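About Dratton Learning House
Reading time: 3 min

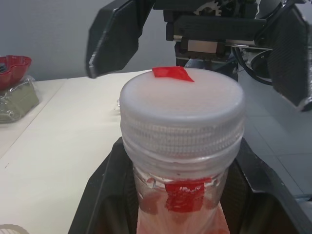 A clear jar with a white screw cap and red tape

Dratton Learning House is a small private school for adults and young people who left their education too early. We teach reading, writing, arithmetic and everyday computer use, in the evenings and on Saturday mornings. Our classrooms are in Alberg, on the first floor above the old post office, and since last August we have also two rooms in Lomitz.

How we started

The school began with one table and one evening course in reading. The first learners were mostly parents who wanted to understand the letters which their children brought home from school. They asked for a second course, then for arithmetic, and after this we had to look for a bigger place. Up to today 1,194 learners have finished at least one full course with us. Some of them finished four or five, and a few are now teaching beginners.

What we teach

Our main programme is called Rangel. It has 40 lessons and is made for people who can read a little but do not feel safe with longer texts. In the first lessons we work with short things from daily life, for example a bus timetable, a rent notice or the instructions for a medicine. Later the learners read newspaper articles and write their own letters. There is no final examination. The teacher and the learner look together at the written work of the whole course and decide what the next step should be.

The arithmetic course follows the same idea. We start with prices and measures and come to fractions and percentages when the group is ready for it. The computer course is open to everybody, also to people who do not attend another class with us.

Our groups are small. If a learner misses several lessons because of shift work or a sick child, he or she can join the next group at the same lesson and does not pay again.

Fees and support

A full course costs 500, payable in one sum or in monthly parts. The double course, reading together with arithmetic, costs 800. Books and copies are included. Learners without income can ask for a free place. The form is one page long and our office will help to fill it in. We answer every request in writing.

Our teachers

All our teachers have a teaching diploma and have worked with adults before they came to us. Every new teacher visits the lessons of a colleague for one month before taking a group alone. We speak several languages in the office, but the lessons are held in English from the first day.

Visit us

You are welcome to sit in a lesson before you decide. Please write or telephone one day before, so that the teacher can prepare a chair and a copy of the text for you. In Alberg the entrance is at the side of the building, next to the bicycle stands. In Lomitz please ring the lower bell.

Shares: 12 | Comments: 0

Page last changed: 2025-06-02
© Dratton Learning House, Alberg and Lomitz | Contact | Back to top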